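Lullgate Kitchen List
Re: fruit bowls, and does it matter what goes in them?
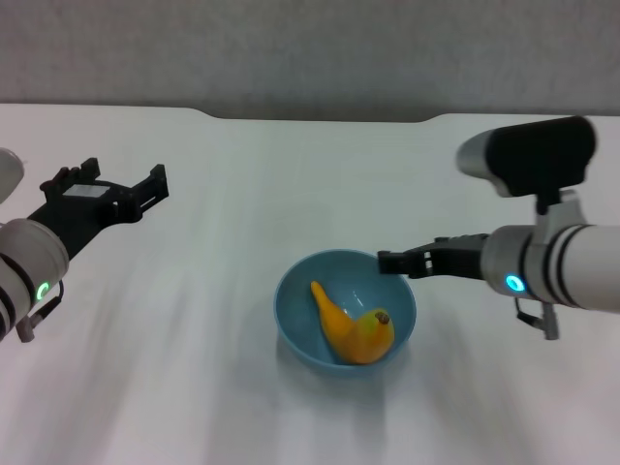 WHAT I'D KEEP TOGETHER

Hi all,

I am so glad somebody brought this up! I've been thinking about fruit bowls ever since we redid the counter, and I have opinions. The quoted message is from yesterday's digest:

> We have a big wire basket from Jollen and everything in it goes
> soft by the end of the week. Bananas, pears, the lot. Is it the
> basket? Would a plain bowl be any better? And do you wash the
> fruit before it goes in or after? I'm in the Fosteren apartments
> so there isn't much counter to work with.

I doubt it's the basket. My guess is you're filling it too full, and the fruit at the bottom is getting squashed and forgotten. I switched to a smaller round bowl last December and love it. Two or three pieces at a time, the rest in a paper bag in the pantry, and I top it up when I walk past. You see what you have, so you eat it!

Bananas are the troublemakers. They give off a gas that ripens whatever is next to them, and pears and mangoes pick it up fast. If you want a hard pear ready soon, put it right up against a banana and check it every morning by pressing near the stem. If you want it to last, give it its own dish.

As for washing, I do it right before eating. Fruit that goes in damp gets spots where it touches the bowl, and grapes are the worst for it.

And please try a blue bowl if you get the chance. Yellow and orange fruit looks wonderful against blue, especially on a white table. Mine came from Biswas, on the shelf at the back past the teapots, and it's 16 cm across, so it should fit on a Fosteren counter with room left for the toaster. Smooth inside, too, so one wipe and it's clean (try that with a wire basket).

One thing I still haven't solved is fruit flies. I've tried the dish of vinegar with a drop of soap and it caught 2. If anyone has a trick that works in a warm kitchen, I'd love to hear it.

Happy snacking,
a fellow list member in Lullgate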